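November 14, 2022
Posted by the Drorholm test kitchen bench

Potato notes again, and I'm sorry to anyone reading who hoped we'd be done with wedges by now! We are still on the oven wedges for the Romville menu, and I want to get this down while I remember it, because last April I trusted my memory and we ended up repeating two whole days of work on the sweet potato version.

So, the batch this morning was the Omska potatoes, peeled, cut thick, and soaked in cold water for 16 minutes. I dried them on towels (longer than I wanted to, but the last batch spat so badly that I've learned my lesson) and tossed them with oil, salt and a spoonful of cornstarch. Raw weight after peeling was 378 grams for the small tray, which is a comfortable amount with space between the pieces. Oven on the hot setting, rack one up from the bottom, turned once.

They came out lovely on the flat sides and a bit pale on the curved ones. The middles were fluffy and sweet, the way I like them, and I ate more than my share standing up. The cornstarch clumped in the corners of the bowl, so next time I'll sift it over in 2 goes and toss in between.
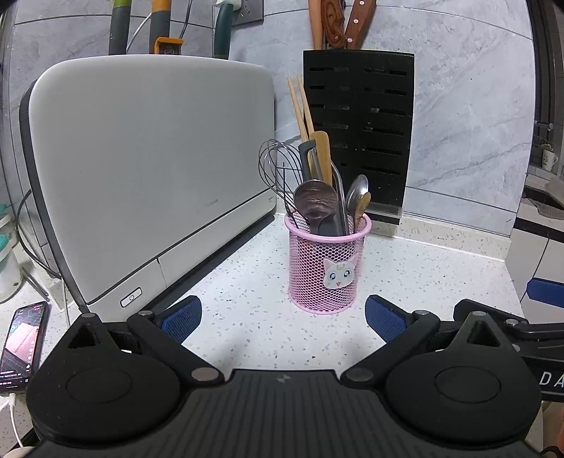

Does the soak still matter if the potatoes are going in the oven and never near a fryer?

I think it does, going by the unsoaked tray I ran alongside: those wedges browned in patches before the centers were soft, and they stuck to the tray so firmly that I left a good many crusts behind. Same oil, same salt, same shelf later in the morning, so I'm fairly happy blaming the starch.

The Lumbao seasoning went on half of the soaked batch before baking, and it was too early for it. The paprika in it turned bitter and the garlic went dark. I sprinkled the rest on after they came out, with a tiny bit of melted butter to help it stick, and that was so much better that I'd call the matter settled (argue with me if you like, but taste them first).

Still to try: leaving the skins on, a dip with yogurt in place of the mayonnaise one, and reheating from cold the next day, which Romville keeps asking for. The leftovers are in the fridge in tub 116, lid taped, please don't snack on them before I've had a chance to reheat them.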